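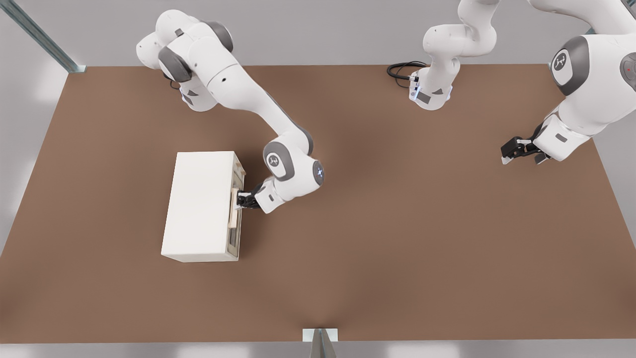 Figure 1. Simulated two-arm cell, drawer task. One gripper holds the cabinet handle; the other is open over the table.

Safe Practice for Shared Workspaces in Two-Arm Simulation
Project report, Gatden Robotics Laboratory
Prepared by Tumaini Khaemba and Pranab Wanigasekara

1. Purpose

The laboratory requires that any motion program be checked in simulation before it is run on hardware. At the start of this project there was no written rule for programs that use two arms at one table. This report proposes such rules and records how they were tested on a drawer-opening task.

2. Method

The task was built in the Gramthorpe simulator. A total of 1543 trials were started between February and June. Of these, 1220 met every rule listed in Section 3 and were accepted for review. The remaining trials were logged with the number of the rule that was broken.

3. Proposed rules

3.1 Each arm shall have a named work zone. An arm may enter the other zone only after the program has reserved it.
3.2 While one gripper holds a handle or part, the other arm shall keep still or move only inside its own zone.
3.3 A grasp on a drawer handle shall be confirmed by gripper position before any pull begins.
3.4 Table mounts, rails and cables shall be included in the collision model. Leaving them out to save computing time is not permitted.
3.5 Any change to the speed limit shall be signed by two members of the project.

4. Findings

Rule 3.4 was broken most often, usually when students reused an older scene file called Hornis that lacked the cable model. Rule 3.2 caused the most debate. Five of the eight students who used the draft asked that slow retreat moves be allowed across zones. The authors did not adopt this request, as the reservation step in Rule 3.1 already covers it.

5. Limits of the work

Contact forces in simulation were not compared with measured values. The rules have not been tested with a person near the table, and they do not replace the laboratory's hardware safety procedure. A hardware check on the Sultana bench is planned for next term.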